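Play Kitchen Questions, All in One Place

I get asked the same things over and over, mostly about saucepans, lids and where on earth the toy corn has gone, so I've gathered my answers here. I look after the pretend cooking things at the Plilar toy library and I've got a play kitchen at home as well, so I've had plenty of practice at both ends. If your question isn't on the page, send it in through the contact form and I'll get to it (usually in the evening, with a cup of tea).

What do I need to start a play kitchen?

Less than you'd think! One pan, a lid if you can get one, a few bits of pretend food and something to put it all in. I started with a second-hand Reda set that had far too many pieces in it, and for the first month my lot only ever wanted the pan. The tiny whisk is still as good as new.

Should I buy toy pans or use a real one?

I like a real small saucepan, as long as it isn't heavy. Children know the difference, they really do, and a proper pan makes a better noise when a pepper lands in it. A long handle gives them something to hold with both hands. The only thing I'd check first is the handle – give it a good wiggle, and if it moves, tighten it or pass the pan on.

Navy is a lovely colour for a pan, by the way. It shows up nicely on a pale table, and so do red and green food next to it, which helps the little ones see what they're reaching for.
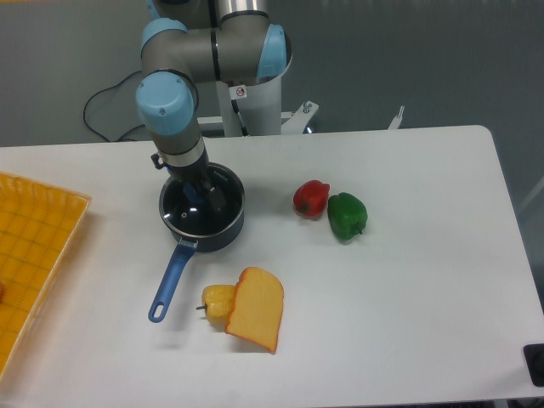

If you do go for a real pan, keep it for play and don't let it drift back to the hob. I've got a dab of nail varnish under mine so I don't muddle them up on a busy evening. It sounds fussy, but once you've found a felt carrot in with the potatoes you'll do the same.

Are glass lids all right?

It depends on the child and on the floor. With my own two at the kitchen table I'm happy, and I like that they can see what's "cooking" without lifting it off every three seconds. With a big group on a hard floor I put the glass ones away and bring out plastic. Whichever you choose, look round the rim for chips before you hand it over, and don't keep one that's been dropped, even if it looks fine.

A lid with a decent knob is much easier for small hands than a flat one with a loop. We had a Bastos lid with a loop that folded down and even I struggled with it.

The lid keeps sliding off our pan. Is it the wrong size?

It might be, but it might just be a child who hasn't got the knack yet. Getting a round lid to sit flat takes a fair bit of doing when you're two! Try it yourself first. If it drops into place for you, leave them to it and they'll get there. If it rocks or hangs over for you as well, it probably belongs to another pan, and you'll want to have a rummage in the cupboard.
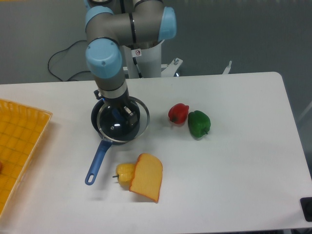 How do I clean plastic peppers and other shiny toy food?

Warm water, a drop of washing-up liquid and a soft cloth, then lay everything out on a tea towel. I use an old toothbrush for the dips between the lobes on the peppers and round the stems, where the grime likes to collect. Anything hollow with a hole in it gets wiped and never soaked, or you'll have water dribbling out of your sweetcorn for a week. Shiny pieces come up beautifully if you buff them while they're still a tiny bit damp.

Can I put it all in the dishwasher?

I wouldn't. I tried it with some Pratus fruit in July and the banana came out a different shape. Some people get away with it on the top rack on a cool wash, and good luck to them, but I'm sticking with the washing-up bowl.

How many pieces of food should I put out at once?

Far fewer than you own. The toy library has 3116 pieces on its list, if you count every last pea, and if I tipped even a bucketful on the table the children would just stir it about and wander off. At home I put out a pan and a couple of vegetables to begin with, then bring in something else when the game needs it. Two peppers can be soup, pizza, a birthday cake or a pair of dogs. A slice of bread and a corn cob will turn the soup into a whole dinner.

I swap things over when interest drops. There's no timetable to it. Sometimes the same things stay out for 13 days and sometimes they're old news by lunchtime.

Where should the food live when it isn't being used?

I'm a basket person. Open top, wide, not too deep, and light enough for a child to carry or drag. Boxes with lids look smarter on the shelf, but my two never put anything back in them, whereas they'll happily lob a pepper into a basket from the other side of the room. A gridded bottom is handy too, as the crumbs and fluff don't sit there in a layer (though you do have to sweep underneath).

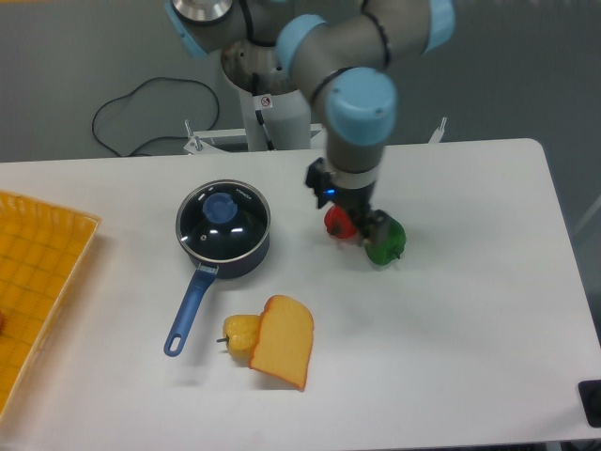 The basket goes to one side and the pan goes in the middle, that's my only real rule for setting up. When the basket is in the middle everything gets emptied out in one go and there's no room left to cook. With it off at the edge they have to reach over and pick something, and you get all the lovely muttering about what to have for tea.

Bread is the one thing I'm careful about. Pretend bread seems to get chewed more than anything else we lend out, so I check the crusts for tooth marks and loose bits when it comes home. Corn comes a close second.

My child only wants to put things in the pan and take them out again. Should I be doing more?

Please don't worry! In and out is the game. I've watched my youngest put the same green pepper in a saucepan 21 times in one go (I was waiting for the kettle and had nothing better to do) and she was as pleased with the last as with the first. Join in if you're asked, eat what you're given, and let them decide when it's done.

If you fancy joining in a bit more, try asking for something. "Could I have a red one, please?" is a gentle way in. You could do colours, or which is nearer, or which is bigger, and you can stop the minute it starts to feel like school.

What sort of table is best?

Low, plain and easy to wipe. I prefer white, or something close to it, as you can spot a lost pea on it straight away. Rounded corners are worth having if yours are at the running-about age. Ours cost up to £100 less than the proper play kitchens with the little oven doors, and we've had more use out of it, as it's also the drawing table and the jigsaw table.

If you're short of space, a tray on the floor does nicely. I used one for ages. Get one with a bit of a lip.

Which way should the pan handle point?

I set it off to the side at an angle, where they can get hold of it without having to reach over the food. With a left-handed child, turn it the other way. Some parents like to teach the real cooking rule from the start, with the handle turned in and away from the front, and I think that's a very good idea if yours is forever copying you at the cooker.

If your pan has a hole at the end of the handle, pop a hook on the wall at child height. Hanging the pan up is the one bit of tidying that mine do without being asked.

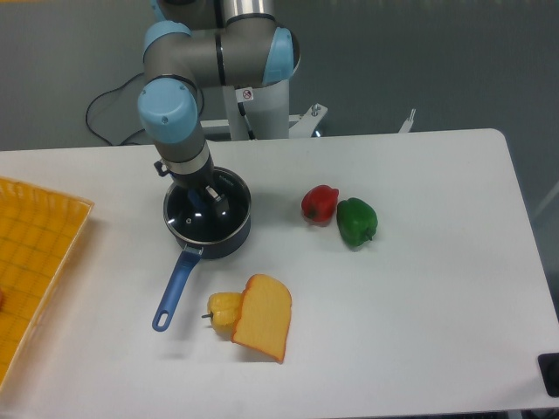

Navy saucepan with the red and green peppers beside it.

We've lost a piece from a set we borrowed. What do we do?

Tell us when you bring the rest back, that's all. Check inside the pan first, then under the sofa, then in the coat pockets and the washing machine. I've had a fried egg come back months later inside a welly. We don't charge for small food pieces, only for pans and lids.

Can I give you our old play food?

Yes please, as long as it's clean and not cracked. We're always short of vegetables and forever overrun with cupcakes. Odd lids are welcome too, even without a pan to go with them – I've got a shelf of lonely saucepans that would be glad of the company. Leave them in the porch before 4 pm with your name on the bag.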